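Deák Collection: Painted Fans and Fan Leaves
Data card, version 2

Last updated: April 20, 2020

Summary

This dataset holds catalogue records for the painted fans and unmounted fan leaves in the Deák collection, kept at the Ostton museum store. There are 570 records, one per object. Most of the fans are European and date from the eighteenth and nineteenth centuries. The records were typed up from the old card index and then checked against the objects.

What is in the files

fans.csv — one row per object, with the inventory number, title, type, date, place of making and size.
leaves.csv — the painted decoration, with separate rows for the recto and the verso.
sticks.csv — materials and carving of the sticks and guards, where these survive.
sources.csv — prints and paintings that a leaf copies, with a note if the copy is reversed.

All four files share the field inv_no. Sizes are in millimetres. Dates are given as two years, earliest and latest, even where the card had a single year.

Getting to the originals

The objects can be seen by appointment. The store is outside the town and is easiest to reach by car. Readers who want to compare a record with its fan should send the inventory numbers ahead, as the flat boxes take time to bring out.
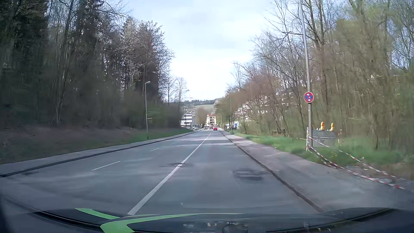
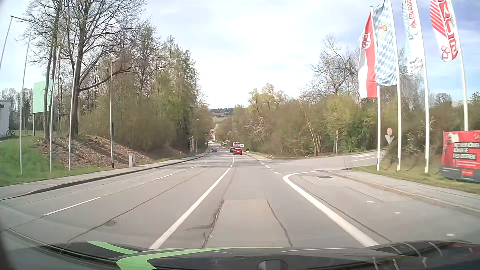
Known problems

The word "ivory" on the cards was used loosely and often means bone. We have changed it only where the sticks have been examined, and the field material_checked says which these are.

In 19 records the recto and verso were swapped on the card. They are corrected here, but the older Stodoven handlist still has them the wrong way round.

Titles of mythological subjects are not consistent. The same story can appear under its Greek and its Roman names, so search for both.

Inventory numbers start at 1000 and have gaps. A gap does not mean a lost fan — some numbers were given to fan boxes and cases, which are left out.

Changes since version 1

Jostar subject terms added to leaves.csv
Sizes of folded fans now measured along the guard
Repeated rows removed from sources.csv

Use

The text may be reused freely with credit to the Deák collection. Photographs of the fans are not included and must be asked for separately. The next check of the sticks is planned for October, and corrections sent in before then will go into the same update.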